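Stestis block puzzle notes - README

Hello, and thanks for looking in! I put this folder together because I kept losing my own notes about the Stestis puzzle (the red one with the coloured blocks), and then a couple of people asked for them, so now they live in one place. It's part data card, part ramble. If you only want the pictures and the puzzle log, skip to the bit called What's in the folder.

What the puzzle is

Stestis is my own name for it. The base is red and square, the pieces are plain block shapes in bright colours, and you try to get them all home. I cut the first version myself in a shed over a wet September and I've been fiddling with the shapes ever since. There are no pictures on the pieces and no numbers, only colour and outline, so you have to learn them by feel after a while.

The straight ones are easy to like. The blue and purple ones go in almost anywhere, and I usually reach for yellow early on as it's a good one to build next to. Orange is the long bar and it bosses the whole board about, because wherever you lay it you've lost a line.

Then there's green. Green has an upright and two lower arms, and it's the piece that makes people sigh.
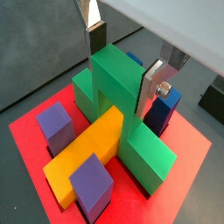 My advice is to decide about green before you decide about anything else. I used to leave it until the end and then spend ten minutes turning it round in the one space that was left, which never fitted. Now I hold it over the board first, work out which way the arms want to go, and only then think about orange. It's slower to start with but I get stuck a lot less.

How the log was made

I keep a log of starting layouts. A layout just means where each piece was before anyone touched it, plus what got moved first and where it ended up. There are 200 of them so far. I wrote the early ones in pencil and typed them up later, so the wording wanders a bit - sorry about that. "Foot", "leg" and "arm" all mean the same part of green, depending on which week I wrote it.

The later ones follow a sheet I borrowed from the Wavska puzzle swap, which has a box for each colour and a line for remarks. I changed it slightly. Their sheet wants you to say which piece is "hardest" and I found I was writing green every single time, so I took that box out.

What's in the folder

layouts.txt - the full list, one layout to a line
remarks.txt - my comments, matched up by line number
colours.txt - the names I use for the colours (read this one first!)
pictures - a folder of stills, in no useful order
old - the pencil version, typed up badly, kept for sentimental reasons

About the colour names

This caused more arguments than I expected. I write purple for the strong one and lavender for anything paler, and in some light you can barely tell which is which, so don't lean on that too hard. Blue always means dark blue. Red is the base and never a piece. If you see "mint" anywhere in remarks.txt, it's green with the sun on it and I was being fancy.

Standing pieces

A fair number of the layouts have the blocks upright, side by side in a row, with green off on its own. I like these best. They look tidy, you can see at a glance what you've got, and there's something very pleasing about green sitting there on its two feet like a little bridge.
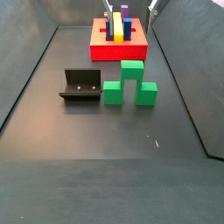
For upright layouts I log the row from left to right, as seen from where I'd normally sit, and I put green last whatever it's doing. Height matters too. I write "up" if a piece stands proud of its neighbours and leave it blank otherwise. It's a rough system and it does fall over when one block hides behind another, in which case I put a question mark and move on. There are 21 lines with a question mark in them and I'd love to get rid of a few.

Known problems

Layout 56 is wrong. I know it's wrong, I've got orange in it twice, and I can't work out what I meant. I've left it in so the line numbers don't shift.

The remarks stop being useful after teatime on most days. You'll see what I mean.

I mix up "near" and "far" in the old folder. Trust layouts.txt over anything in there.

Using it

Take what you like and do what you like with it. If you reprint the layouts, please keep the line numbers as they are, as the Pistex newsletter used them for its puzzle page and people do write in quoting them. If you're cutting your own set, make green a touch looser than you think it needs to be. Mine swells in damp weather and then it's a devil to get out.

Version

This is version 2. The main change is colours.txt, plus a good clear-out of my spelling. Next on the list is sorting the pictures folder, probably one Friday when it's raining.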